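Murna Hand-Held Gripper
Product page and demonstration day information

Overview
Specifications
Demonstration day
Accessories
Ordering

The Murna is a two-finger hand-held gripper for recording manipulation tasks and for checking finger geometry before a part is committed to an arm. The operator holds the tool by its grip, closes the fingers with a trigger, and works on the object directly. Fingers and mounts are shared with the arm-mounted version, so a finger set that has been tried by hand can be moved to the arm without redrawing the interface.

The tool is assembled at Gevbridge. It is sold as a complete unit or as a bare body without fingers for customers who print or machine their own.

Specifications

Fingers: two, opposed, parallel motion
Finger mounting: screw mount, one per arm
Finger blocks: replaceable separately, left and right
Actuation: trigger, spring return
Stroke lock: sliding collar, can be set at any point in the travel
Camera mount: fixed, behind the fingers, looking along the tool
Body and mount color: dark green
Mass with standard fingers and no camera: 314 g
Cable exit: rear, strain relief included
Carrying case: included with complete units only

The finger blocks are a wear part. The contact faces are left with a slight texture from production and should not be polished. Light chipping at the upper edge does not affect the closing position, which is set by the mount. Replace a block when the contact face itself is damaged, or when the two faces no longer meet evenly along their length. A sheet of thin paper closed between the fingers is a sufficient test: it should hold with the same resistance at both ends.

Trigger travel is longer than finger travel. Operators coming from the previous body, which had a one-to-one linkage, tend to close too early on the first few picks. This passes with practice, and we advise discarding the first short set of recordings from any new operator.

Demonstration day

The Murna can be tried at the open demonstration day held each January in the Gevbridge assembly hall. Doors open at 9:00 on the Monday and the benches run until 16:00. There is no charge. Groups of more than three are asked to write beforehand so that bench time can be divided.

The day is arranged as a circuit of three benches. Visitors may start anywhere, although the order below is the one most people find useful.

Bench 1, fitting. Siiri Rantala shows how finger blocks are removed and replaced, how the collar is set, and how closing alignment is checked. Visitors who have made their own fingers may bring them. We need the drawing as well as the part – a finger that fouls the mount is quicker to sort out on paper.

Bench 2, handling. Small objects on a white board, with open containers to place them in. Each visitor gets a short introduction and then works without instruction. Tsung-han Shih runs this bench and will adjust the trigger spring on request. Two spring rates are kept on hand.

Bench 3, arm. The same finger set mounted on a Heiskanen bench arm, repeating a placing task. Sandro Bassi answers questions on controllers and on the adapter plate. The arm is fenced while it is running and visitors do not operate it.

Martti Kokkonen gives a talk at 11:00 on what changes between the hand-held tool and the arm. It covers approach angle, closing speed and the effect of wrist motion, which people make without thinking about it and which an arm has to be told to make. The talk lasts under an hour and is repeated at 14:00 if the first one is full.

Notes from the last demonstration day

Visitors asked most often about transparent containers. These are harder than they look, for the operator and for anything working from the camera view. The rim and the corners carry most of the visible outline, and the side walls can be nearly absent against a pale surface. Our advice to those setting up a similar bench was as follows.

Keep the lighting overhead and soft. A hard lamp from the side puts bright highlights on molded corners, and these move as the tool moves.

Approach from above the rim. A low approach brings the fingers across the wall of the container in the camera view, and depth is difficult to judge.

Leave clear board between the container and the first object. The open fingers take up more room near the surface than operators expect.

Do not mark the container with tape for the recording unless it will also be marked in use.

Several visitors compared the standard fingers with the narrow set sold for the Jundow body. The narrow set fits the Murna with an adapter. It reaches into divided trays more easily, but it has less contact area and is a poor choice for smooth cylindrical parts. We would use the standard blocks first and change only if the opening of the container makes it necessary.
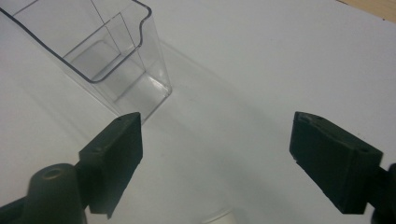
Murna Applications Group – Demonstration and Training

The handling bench uses the standard finger blocks throughout. A clear plastic container stands on the white board, with a notch in its rim and a divider inside, and the operator brings the tool in over the board with the fingers open. The gap between the fingers is the main reference for lining up. Operators who watch one finger only will usually drift to that side.

Finger position can be read from the camera view as long as both tips are visible. If one tip is missing, the camera bracket has been knocked and should be reseated before further recording. Tighten the bracket with the fingers fully open and check it again with them closed.

Accessories and spares

Finger block, left
Finger block, right
Finger block pair, narrow, with adapter
Mount screw set
Trigger spring, soft
Trigger spring, standard
Adapter plate for Heiskanen bench arm
Camera bracket, spare
Carrying case, for bare-body orders

Blocks are stocked. The adapter plate is made to order, and delivery is normally 17 working days from receipt of a confirmed drawing. If the arm flange has been modified, say so with the order.

Care

Wipe the fingers with a dry cloth after use. Do not use solvent on the blocks or on the mounts. The recess on each mount should be kept free of dust, as debris under the screw head will tilt the finger by a small but measurable amount. The linkage is greased at assembly and needs no attention in normal use. Units that have been dropped should be checked with the paper test before being used for recording, and returned to us if the result is uneven after the mount screws have been tightened.

Ordering and bench bookings

Complete units and bare bodies are ordered through the sales desk at Gevbridge. State the finger set, the spring rate and the camera model to be mounted. Loan units are available for up to 2 weeks to visitors who have attended the handling bench.

Bench bookings for groups, and requests to bring your own fingers or containers to the demonstration day, go to Kerttu Laaksonen in the applications group. Include the number of visitors, the preferred bench and the outer dimensions of any container. Parking is at the rear of the assembly hall, and visitors sign in at the side entrance.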